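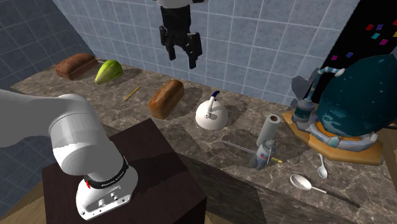 Kitchen counter in the simulator, two-finger gripper above the bread and the kettle.

Gripper comparison, January 2020. Putting the notes in a thread so I can find them again.

Same arm, same counter, same objects for every run. The only thing I change is what's on the end of the arm. Gripper A is the black two-finger one in the picture. Gripper B is the Adgate model, also two fingers but with wider pads.

200 attempts per gripper to start with. An attempt counts if the object is lifted and held for 9 seconds. Touching the thing next to it is allowed. Knocking it over is a fail.

The loaves are easy for both. You can come down nearly anywhere along the top and get hold of one. I'd leave bread out of the score, but Drindeo want the full set reported, so it stays in.

Pencil is bad for both. It lies flat on the counter and the fingertips have to get right down to the surface. A does better because its tips are narrower. B's pads meet the counter first and the controller stops.

Spoons: the big one is fine by the handle. The teaspoon fails when the approach is off by more than 2 mm. Same for A and B, so I'm blaming the pose estimate and leaving the grippers out of it.

Kettle by the handle works with A if the wrist is turned first. With B it slips in the tilt test. I raised the pad friction to check and it held, but I don't trust that value, so those runs are not in the totals.

Swapped the controller halfway through as well. The old Zuvstead one overshoots on the way down. The newer one is slower and lands where you tell it. Had to redo everything from before the swap, which brought me to 372 runs logged so far.

Still to do: the spray can, the paper towel roll and the fruit. Then the whole lot again with the camera on the wrist.

Log format is the one from the Andreadis tests in October, with an extra column for controller version. If you have a script that reads those, it should still work.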